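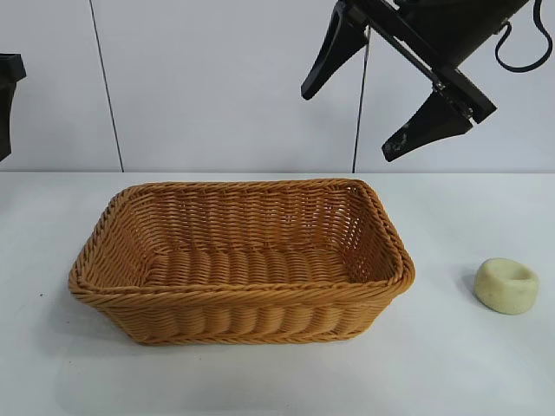 Test table with the woven basket, a small item and the two-finger gripper, fingers open.

Gripper Trial: Frequently Asked Questions
Last updated 6/29/21

Which grippers are you comparing?
Two. The Fatero is a parallel gripper with hard fingers. The Uto has softer pads and a shorter stroke. Both get the same list of items and the same basket.

Why a woven basket?
Our first runs in May used a smooth plastic bin, and both grippers did well with it. A woven wall is harder. Fingertips can catch in the gaps, and a rolled rim gives less room for a release close to the side.

What counts as a successful pick?
The item has to be lifted, carried over the rim and let go inside the basket. If it lands on the rim and falls in, we log it as a partial.

How many picks have been done?
3581 across both grippers. We swap fingertips after every 167 picks, or sooner if the arm starts to lose small items.

Do scuffed fingertips affect the results?
They can. Light wear at the tip is allowed. A chip or a bent tip ends the run.

Can I send in an item for testing?
Yes, if it weighs less than 14 ounces and has no sharp edges. Send two of each.

Is the Indeck controller required?
No. We used it for both grippers so the timing would match. The Mladenović controller also works with the Uto, but we have no numbers for it yet.

Who do I contact about the data?
Write to Henrike Pfeiffer. Please include the gripper name and the run number.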